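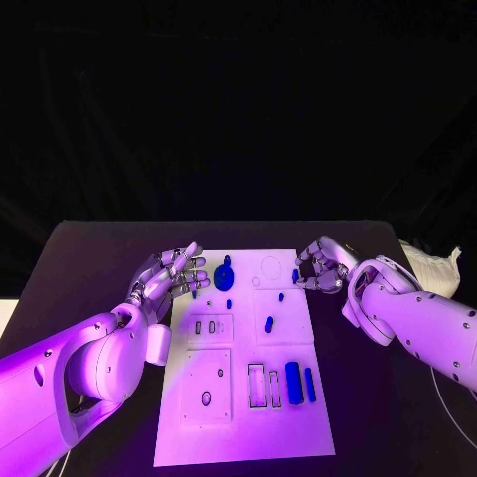
What is a good first board for a person who has never done one of these shape puzzles?

A white board with blue pieces is a good start, one with round shapes and pegs, where every piece can be seen well against the surface.

Newsletter > Table Activities > Summer

The shape board, and how we use it at Vedum

Several readers have written to me after the April issue to ask about the shape board, and I promised to answer all of them in one place. I am sorry that it took so long. My name is Noman Awan and I look after the table activities at Vedum, so the boards and the loose pieces are my daily bread.

A shape board is a simple thing. There is a flat board, there are raised plates on it, and in the plates there are outlines or openings. The small parts belong to these. On our white board the parts are blue: there are pegs, short cylinders, and one disc with teeth like a gear, which has a small knob on top so that the fingers have something to hold. The gear is the favorite of nearly everyone. People take it first, although I always ask them to begin with something easier.

My advice is to begin with the cylinders. They have no front and no back, so it does not matter how you turn them, and you learn how close you must come before a part goes down by itself. After this take the pegs. The smallest pin I leave for the end, and I keep a saucer near me for it.

The table is more important than many people think. We had before a light table, and a white board on a light table is tiring for the eyes after a short time. Now we use the dark one, with the rounded corners, and the edges of the board are very clear on it. If you have only a light table at home, put a dark cloth under the board, but pull it flat. A fold under one corner makes the board rock, and then the standing pegs fall and roll.

About colored light I have received two letters with opposite opinions. Mrs. Lashari's group likes the purple light very much and finds it calm. The group from Hundgate finds that the white becomes lilac and they miss the thin outlines. I think both are right. For an evening with visitors the purple is beautiful, and the blue parts still stand out enough for me. For learning a new board I would switch on an ordinary lamp. 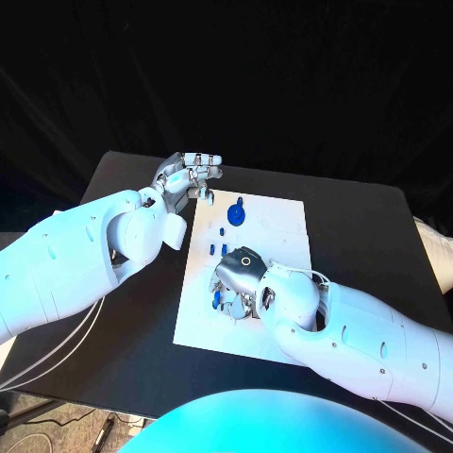
Photo: Table Activities, Vedum. Reprinting in other newsletters is welcome with this credit.

Which way should the board lie? I was taught to put it straight in front of me, with the short side near to my body. Many people prefer it a little turned, and I have started to do the same. When it lies at an angle, the far corner comes nearer to the left hand and I do not need to lift my elbow so high. Please try both and keep the one that does not hurt your shoulder.

Work with two hands. One hand can bring the part while the other waits over the place, or holds down the plate. In the beginning the two hands disturb each other, mostly in the middle of the board. It becomes better after some evenings.

A word about lost parts. The Brotov group asked if they can order a single peg. They can, but the smallest order is 20 pieces, and it costs the same postage as a full set. It would be more sensible to collect the wishes of all groups and order together. Write to me what you are missing, with the length and the width in millimeters, and please measure and do not guess. I received last time a drawing of "the small round one", and we have four kinds of small round ones.

For cleaning, a cloth with a little soap is enough. Wipe the outlines with a soft toothbrush, because dust likes to stay there. Let everything dry before you put the parts back in the bag.

The boards can be borrowed for 2 weeks. Board number 41 is still out, and I would be thankful if the borrower looks for it under the sofa or in the car. It has its own bag with a drawstring. You can leave it at the desk also when I am not in.

In the next issue I will write about the boards with letters, which I like less, but I will try to be fair to them.

Noman Awan

Contact | © Vedum Newsletter | Back to top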